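Lūse Clothing Bank: where we've got to since January
April 8, 2019

Dear Agnese,

You asked for something short and readable this time, so I've left the spreadsheet out and I'll just tell you how it's been going (the spreadsheet is still there if you want it, and Saulius will happily talk you through every tab).

The big change is the opening hours. Back in January we were only open in the mornings, and parents who work simply couldn't get to us. We now do 2 late openings a week, and they've been our busiest sessions almost from the start. People come straight from the school club with the children in tow, so it gets noisy, but I'd take that over the quiet mornings we used to have! Vaida has moved her shifts to cover them and I'd like to thank her properly for it, because it messed up her evenings for weeks while we sorted the rota.

Donations have been very good. We've handed out 1501 items since the grant started, mostly school wear and coats, with a lot of baby clothes in the last few weeks. Sorting is still the slow bit. Everything gets checked for stains, pulled seams and missing buttons before it goes on a rail, and anything that only needs a stitch or two goes in Lucrezia's mending pile.
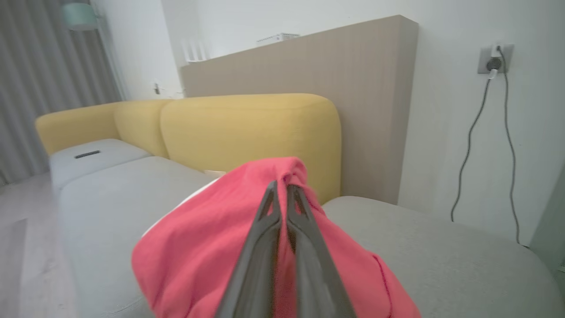
What happens to clothes that can't be mended?
They go to Naltero, who take them by weight as rags and pay us a little for each load. It isn't much money, but it covers the bin bags and the hangers, and it means we're no longer paying to have them taken to the tip.

Mending has turned into a thing of its own. Lucrezia started with one sewing machine and a biscuit tin of thread, and there are now four people who come regularly to learn from her. They began with hems and buttons and have gone on to zips, which I still can't do without swearing. One of the four has begun taking in small jobs from neighbours, and she brought in a coat she'd relined herself to show us. I had a go at the lining on one of my own skirts after that and it's best we leave it there.

Knitwear is harder. It stretches if you pin it wrong, and the machine chews it, so Lucrezia does most of it by hand. She has asked for a second-hand overlocker, and Mivex have offered us one at a fair price with a service included. I'd like to pay for it out of what's left in the equipment line, if you're happy with that. Could you let me know either way before the end of the quarter?

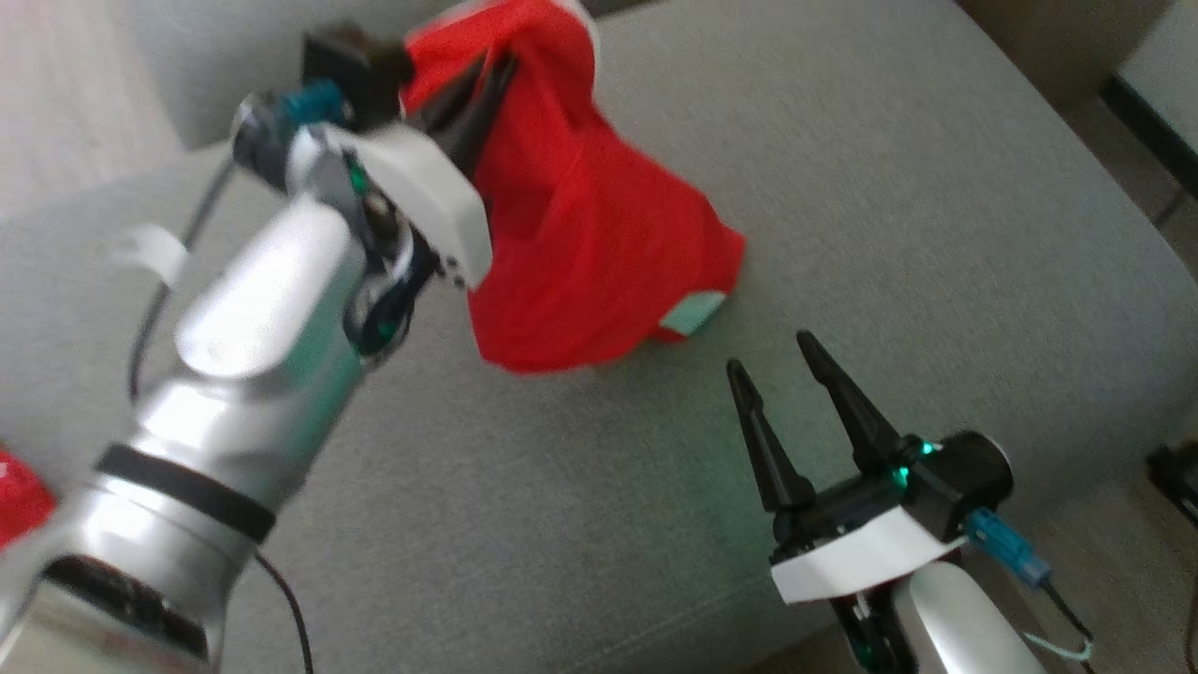
Storage, then. I know I go on about it in every report. The back room is full, the landing is nearly full, and winter coats take up a silly amount of space once the weather turns. Amanuel has been to look at a lock-up on the Satel estate, which is dry and has a proper door, and the rent would be lower than we'd budgeted for the new shelving. The snag is that somebody would need to drive over whenever we ran out of something. We're going to try it for three months with the off-season stock only, and I'll tell you how we get on.

The children's rail needs a rethink too. We'd been hanging everything by age, and the ages on labels are hopeless, so families were having to look through three sections to find one pair of trousers that fitted. Vaida has started measuring and hanging by height.
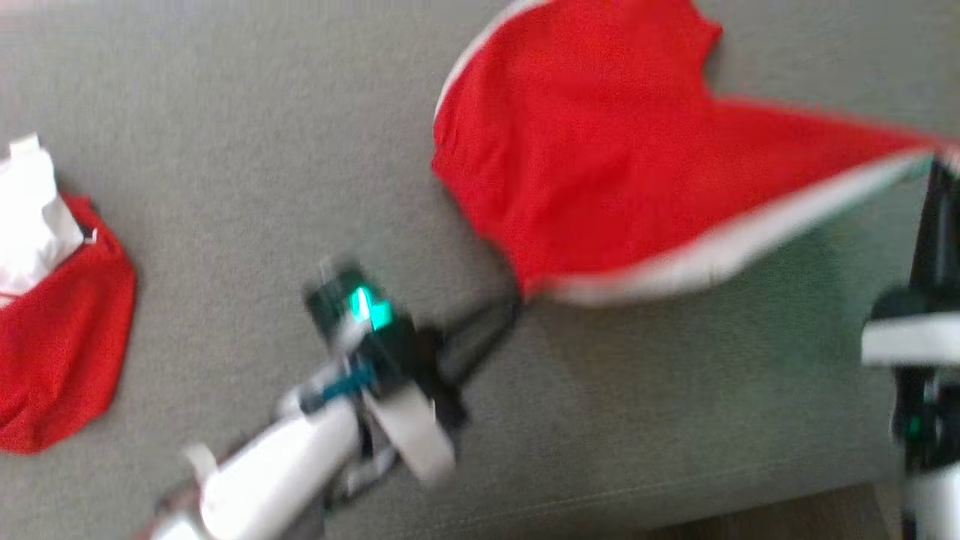
She's done the trousers and most of the tops, and she'll move on to dresses once the new rail dividers come. It takes longer at the sorting stage, but families are finding things much faster and we have fewer swaps coming back.

On money, we're a bit under on travel and a bit over on printing (the first lot of leaflets had the old opening hours on, which was my mistake, and we had to do them again). Everything else is close to plan. Saulius will send you the figures separately.

If you'd like to visit, a late opening would be the best time to see us. Do bring a cardigan, as the heating goes off early and we haven't managed to get the landlord to change it.

All the best,
Your friends at Lūse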